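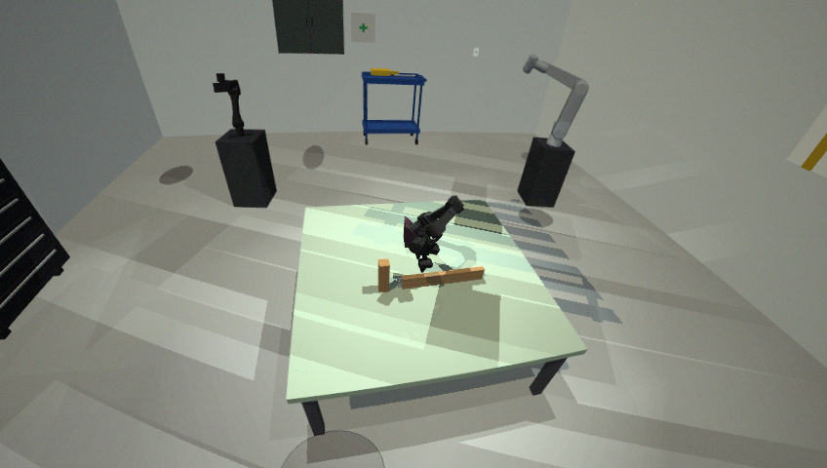
Figure 4. A simulated workcell during collection. The gripper is above the work surface, close to the upright block and the long bar.

4. Gathering demonstrations in simulation

4.1 Why we vary the room as well as the task

Our first set of examples was gathered in a bare world: a table, an arm, the parts, and a grey void in every direction. Policies trained on it learned quickly and then fell apart as soon as we changed the light. The second set, which we call Stastamau, was built to fix this, and we are delighted with how far a fairly simple change took us. Each episode now takes place inside a furnished room. Figure 4 shows one of them, with other arms on pedestals at the back, a blue cart between them, and strong bands of light and shadow running over both the floor and the tabletop.

The light matters most. Shadows from the arm and from the parts fall right across the area where the policy has to find an edge, and in the early runs it would happily reach for a shadow. We therefore draw the direction and strength of the light afresh for every episode, along with the colour of the table and walls. The furniture is drawn from a small library put together by Athina Vlachopoulos, and the background arms stay still throughout.

4.2 How the examples are made

The task is to bring small wooden parts together in a set order. A person drives the simulated arm with a hand controller, watching two views on a screen, and ends the episode with a foot pedal. We record the joint angles, the gripper opening, the pose of every part and the images from both views, all at 10 samples per second. Nothing is smoothed at this stage. We tried it, and the small hesitations just before contact, which look like noise on a plot, proved to be some of the most useful moments in the whole set!

Three of us did the driving: Lalit Negi, Eliécer Puma and Deepak Ahuja. Their styles are very different. Negi approaches from high up and comes straight down, while Puma slides in low and corrects late – a habit we first thought of training out of him and are now very glad we left alone. A policy trained on both recovers from a poor approach far more often than one trained on either driver's episodes by themselves.

We aimed for 2,000 episodes and kept 1,339. An episode was dropped if a part left the table, if the physics engine let two parts sink into each other, or if the driver marked it as spoiled. The second case was the most common by a wide margin. It tended to happen with the long bar, whose ends touch down at slightly different moments, and a finer contact step brought the problem under control from June onwards. Episodes in which the driver fumbled and then recovered were kept on purpose.

4.3 Stretching each example further

Every kept episode is replayed with fresh light, fresh colours and a slightly moved camera, giving up to 4 versions of the same motion. The replay tool, Zinside, was written by Aatos Toivonen and runs overnight without anyone watching it. The motion itself is left untouched, so the actions recorded by the driver still fit the new images exactly. We do not move the parts between versions. Doing so would mean bending the recorded path to suit, and our attempts at this gave stiff, odd-looking grasps that the policy copied faithfully.

All versions of an episode go to the same side of the split between training and test. We missed this in an early draft of the pipeline and enjoyed a week of wonderful scores before Ahuja spotted the leak. The results in Section 5 all use the corrected split, and the rooms used for testing contain furniture that does not appear in training.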